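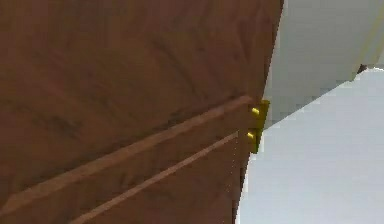
Reddish-brown grain and raised trim on a cabinet door.

By Teodor Öberg
August 2019

Regula Widmer has emptied houses for a living for 27 years. She works out of a rented unit behind the feed store in Brornum, under the name Sundqvist, which was her mother's name and which she thought would be easier to find in the phone book than her own. It was not, she says, but by then the sign was paid for.

Her customers are mostly people in their fifties and sixties whose parents have died or moved into care. They call her after they have already tried to do it themselves for a couple of weekends. "They start in the kitchen," she says. "Everyone starts in the kitchen, and the kitchen is the worst place. Every drawer has 40 decisions in it. By lunch they've done two drawers and they've had a fight about a potato masher."

She tells them to start with the bathroom, then the linen closet. Nobody argues over a half-used bottle of shampoo. By the time the family gets to the letters and the photographs, they have had some practice at throwing things out.

Widmer grew up in Uver, an hour north, and trained as a bookkeeper. She kept the books for an auction house there until it closed, and on the last day the owner asked if she would help a cousin of his clear a farmhouse. It took three weeks. She was paid 300 dollars and a chest freezer. The freezer is still running, she says, in the unit, and she keeps her lunch in it.

I asked what people get wrong about the value of things.

"China," she said. "They think the china is worth money. Their mother told them it was worth money. I have a wall of china I can't give away. The dishwasher killed it, and so did people not having twelve guests to dinner. If you like it, take it home and eat your cereal out of it."

Dark furniture is the next disappointment. Large wardrobes and sideboards that cost a family several months' pay will often sell for less than the cost of moving them. She doesn't think this is permanent. Prices for that kind of thing were low when she started, went up for a few years, and fell again. "Somebody will want it. But you'd have to store it till then, and storage is a monthly bill."

What does sell is often what the family has put in the trash pile. Hand tools go the same day. So do fabric, canning jars, fishing tackle, and old work clothes if they are clean. She once stopped a man who was loading his father's shop manuals into a dumpster. A tractor collector took the lot before the truck was packed.

Papers are her strictest rule. Nothing on paper leaves the house until she has gone through it herself, page by page, which customers sometimes complain about because she charges by the hour. She has found savings bonds in a cookbook and a deed folded into a piano bench. In one house near Uver there was a prayer book with 1765 written on the flyleaf and a list of births under it, in several hands. The family had no idea it existed. It had been propping up a window.

"That one they kept," she says. "They asked me what it would bring and I told them not much, the binding was gone. I think they were relieved. They could keep it without feeling they were turning down money."

She takes a deposit and bills the rest at the end. A small apartment is a couple of days' work. A farmhouse with outbuildings can take a month, and she won't do those in January anymore – the barns are too cold and her hands don't work the way they did. She has two part-time helpers and a truck that everyone in town calls Hero, after the name of the bakery it used to deliver for. The lettering has been painted over twice and still shows through.

I asked how she handles families who disagree. She said she has seen brothers stop speaking over a wall clock, and that it is usually the small, cheap items. Her method is colored stickers. Each person gets a color and goes through the house alone, on different days if necessary. Anything with one sticker is settled. Anything with more than one goes on a table, and they draw for turns.

"In most houses there are maybe five or six things on that table," she says. "I had one with seven, and those people were back on the phone with each other by the end of the week. Then I had one with a single thing on it, a colander, and they ended up hiring a lawyer."

Did she buy them another colander? "I offered. They didn't want another colander."

Her own house, she admits, is not in good order. She has a spare room she can't walk across and a garage she would be ashamed to show a customer. Last winter she started labeling the backs of pictures with names and years, in pencil, so that her niece won't have to guess. She has gotten through one box.

Her advice for anyone who isn't ready to clear anything is to do the same. Write down who is in the photographs. Put the keys on a ring and tag them. "I must have a bucket of keys in the shop," she says. "All of them opened something."

She was due at a house across town at two, and left with a roll of tape and her lunch.

Contact us | © 2019 All rights reserved | Back to top

We use cookies to remember your settings and to see which pages are read. By continuing to use this site you agree to our use of cookies. Accept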